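Posted in: Student Work > Lab Reports

Setting Up and Looking After the Two-Arm Pouring Cell
Project Cumus, final report, 12/8/20
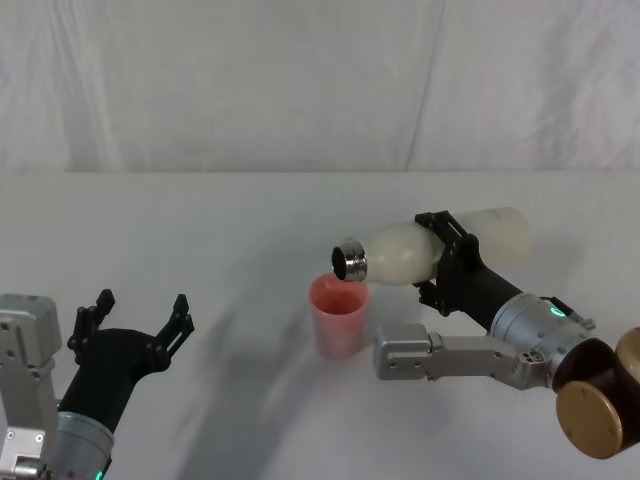

1. What we were asked to do

The Jaralari lab handed us a cell with two arms and a one-page setup sheet, which said it could be made ready in 10 minutes. We doubted that in March and we doubt it more now. Our job was to write a setup and care routine that a new student could follow, and to find out whether it made any difference.

2. Setup

The right arm holds the white bottle around the middle and tips it over the pink cup. The left arm waits with its gripper open. Most of the trouble came from the bottle. It is smooth plastic and the fingers can hold it a little high or a little low, so the mouth ends up somewhere new over a narrow cup. We now set the grip first, with the arm in its pour pose, and only then place the cup under the metal neck. The old sheet had this the other way around.

The green lights on the joints were treated in the old sheet as proof that the arm was ready. We would not lean on them. We had green lights on a morning when the right gripper had a loose finger screw.

3. Care

Before each session: check the finger screws on both grippers by hand, check the bolts on the silver links, wipe the table. We did this for all 1,125 logged pours. The Usman checklist app was meant to remind us and mostly reminded us after we had finished, so we went back to paper.

4. Results

Of the logged pours, 127 missed the cup at least in part. After we changed the setup order the misses became less common, but we also got better at running the cell over the same weeks, and we can't separate the two. Anyone who quotes our log as proof that the routine works should read that sentence again.

Setup took us about 25 minutes on a good day.

5. Open problems

The Nurkex grip pads were not tested. They arrived too late.

We have no numbers on how fast the finger screws work loose.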